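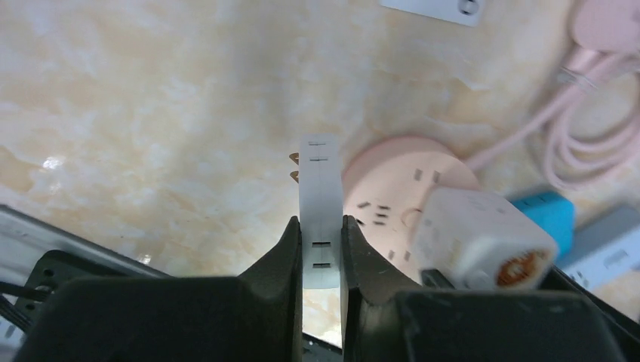 Standby Electricity Use in Student Accommodation

Project report, second year, Building Services Engineering
Author: Dorin Radu

1. Background and aim

Appliances that are switched off but remain plugged in continue to draw a small current. The aim of this project was to establish how much electricity is used in this way in shared student kitchens and study bedrooms, and whether a simple change in habit would reduce it. The work was carried out in Tuominen House, a residence of 54 study bedrooms with shared kitchens on each floor.

2. Method

Residents were invited to complete a short questionnaire on the appliances they owned and how often these were unplugged. Readings were then taken with a Fulline plug-in meter. Each appliance was left in standby for 60 minutes before its reading was recorded. A total of 167 appliances were measured. Fixed equipment, such as cookers and extractor fans, was excluded as it could not be metered safely by a student.
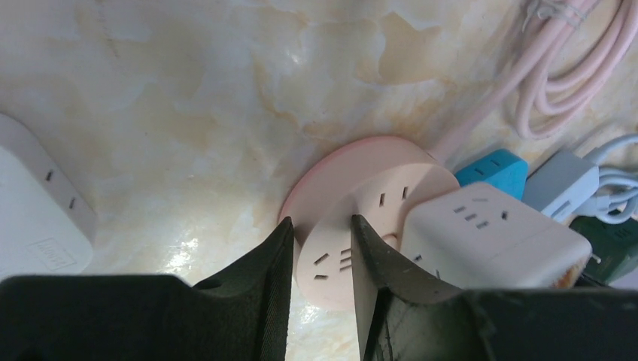

Nilis, December

3. Results

Taken over the full monitoring period, standby use in the residence came to 3455 watt-hours per day. Older audio equipment and games consoles gave the highest individual readings. Phone chargers with no phone attached gave readings too low for the meter to show reliably, and have been entered in the tables as zero.

Kitchens used more standby electricity than bedrooms on every floor except the second, where the microwave oven was out of service during the survey.

4. Discussion

Many residents stated that sockets behind desks were difficult to reach. Where an extension lead had been placed within reach, several appliances could be disconnected together at night. The Fimov report on the same building recommended individually switched sockets, and the present findings support that view.

The survey did not cover the summer vacation. Readings for the laundry room are given in Appendix B.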